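Arsalan Mengal is already talking when I sit down. Something about salt. He sells secondhand books out of a narrow shop in Rulomwood, one street up from the harbor, and salt air is apparently the enemy.

"It gets in the hinges," he says. "Door hinges, I mean. Books too, a little. But mostly I'm replacing door hinges."

He took over the place in November, from a woman who'd had it so long that people still call it by her name, Cadwaladr. He hasn't changed the sign. Signs cost money, and he likes hers.

Before that he was in insurance, up in Neramlow. Claims. Did it until he was 61, then stopped. I ask if there was a moment and he makes a face.

"People want a moment. I got tired. My lease was up. The shop was for sale and I had come down here 2 summers in a row and bought too many paperbacks both times."

What sells? Not what he figured. He came in with boxes of history, good stuff, hardcovers, and it sat. Tide tables go. Cookbooks with stains go faster than clean ones. Field guides he can't keep on the shelf, birds and shells especially, and anything with a map folded in the back.

"A kid came in wanting a book on knots. Only knots. I had one, from the fifties, no cover. He read it standing up for an hour and then his dad bought it. I charged a dollar. Probably should of charged three."

Winters are slow. He closes early, reprices, reads. He's in the middle of a long Norwegian thing about a family of ferry pilots, set in a town called Laruvstead, and he's on volume 2 of 6. Tells me the plot, more than I asked for. There's an uncle. The uncle is trouble.

We get interrupted by a customer who wants to know if he buys encyclopedias. He doesn't. She has them in the car. He goes out and looks anyway, comes back with the atlas volume under his arm and no explanation.

I ask about rent. He says it went up, not terribly. I ask about online selling and he groans.

"I tried it. Every night wrapping parcels. Somebody sent back a mystery becuase the corner was soft. It's a used book! The corners are soft! So I quit that."

What he does do now is the window. Changes it when he feels like it, no schedule. There was a lighthouse window and a window with nothing but green spines. The current one is tide pools: a couple of old natural history guides propped open, a jar of sand, a chart of the bay he won't sell me.

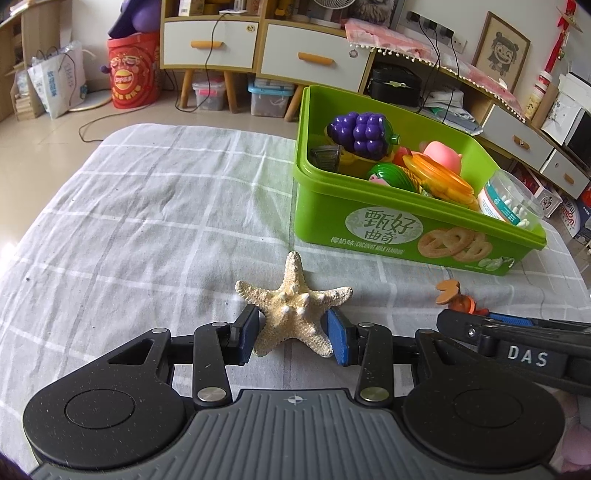

The window brings people in, he says, but mostly they want to tell him stuff. Where they found a good shell. How the beach used to be wider. One man came by to correct the label on a whelk, very politely, and ended up leaving with a Conrad and a book about drains.

"I like that part best. In claims, everyone who called me was upset. Everyone, all day. Here a guy is mad about a whelk and he's smiling."

Does he miss anything? The cafeteria. He's serious, they did a good lentil soup. And his old desk chair. The one behind the register came with the shop and it leans left.

Plans, then. More shelves in the back room, once the damp gets sorted. A reading evening maybe, though he's nervous about the chairs, as he owns four. He'd like to get more kids' books in, the sturdy kind, and somebody's offered him a whole garage of sea stories that he needs to drive out and look at.

I buy a bird guide on the way out. Pencil notes in the margins, someone's careful sightings, a heron underlined twice. He knocks 2 dollars off for the writing. I'd have paid extra, didn't tell him that.

Shop's open most days from ten, later if the hinges are sticking.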